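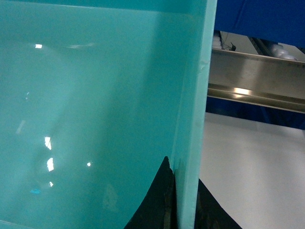 How to script and letter a short comic (8 pages) without losing your mind

Quick one, people keep asking. Eight pages, one story, you write it and somebody else draws it. Or you draw it too, same steps.

Before you start

You need a plain text editor, a stack of scrap paper, and an ending. Get the ending first. One sentence is fine. Mine for Soltstead was "she gives the key back." Everything else got moved, cut, renamed. That line stayed.

Step 1. Page list

Write 1 through 8 down the side of a sheet. One line per page, what changes on that page. If nothing changes, the page goes. Put page 8 in first, then page 1, then fill the middle.

Watch your page turns. In print, with page 1 on the right, you turn to get to 2, 4, 6 and 8. So surprises go on even pages, top left. If it's only going online, skip this.

Step 2. Thumbnails

Even if you can't draw. Stick figures, boxes the size of a playing card. Five or six panels a page is comfortable. Nine is a lot, one is a splash, and you get maybe one splash in a story this short so dont spend it on a building.

Do these fast. Twenty minutes for the whole book, then do them again the next morning.

Step 3. Script

Page number, panel number, what we see, who talks. Like this:

PAGE 3
Panel 1. Wide. Kitchen, night. Jandis at the window with her coat still on.
JANDIS: He said eight o'clock.
Panel 2. Close on the phone. Dark.
No dialogue.

One action per panel. "She stands up, crosses the room and opens the door" is three panels, or one panel and a bit of trust. Pick.

Don't write camera directions for everything. Niilo Halonen drew my first two shorts and he sent back the script for Kauppinen with half of it crossed out, all of it angles. He was right. Leave the artist room, tell them only what the story breaks without.

Step 4. Count your words

Max 25 words in a balloon, and that's already a chunky one. My first draft of Clanditz had 1,320 words of dialogue over eight pages. Way too much, faces were hidden. Final had 400. Read it all out loud and cut anything you trip on, plus anything the drawing already says.

Captions count as well. Sorry.

Step 5. Lettering

- Leave space for balloons at the pencil stage, top third of the panel.
- First speaker goes on the left. If the art has them the other way round, flip the panel before inks.
- Tails point at mouths, stop short of touching.
- Keep text off the trim edge, a quarter inch at least, more if your printer says so.
- Use a real comic font. All caps, and the I with crossbars only for the word I (and I'm, I'll etc).
- Don't center a balloon over the join between two panels unless you mean it.

Work at 300 dpi minimum at print size for the art. Keep the lettering as vector on it's own layer, you will be fixing typos at the last minute.

Step 6. Proof on paper

Print it at actual size, fold it, staple it, hand it to someone who hasn't read the script. Say nothing. See where they flip back. That's the page to fix, or the one right before it.

Then fix, export, send. Printer PDFs want single pages, no spreads, inside covers counted even if blank. I got that wrong in November and paid for it twice.

Coloring is a whole other post, working on it.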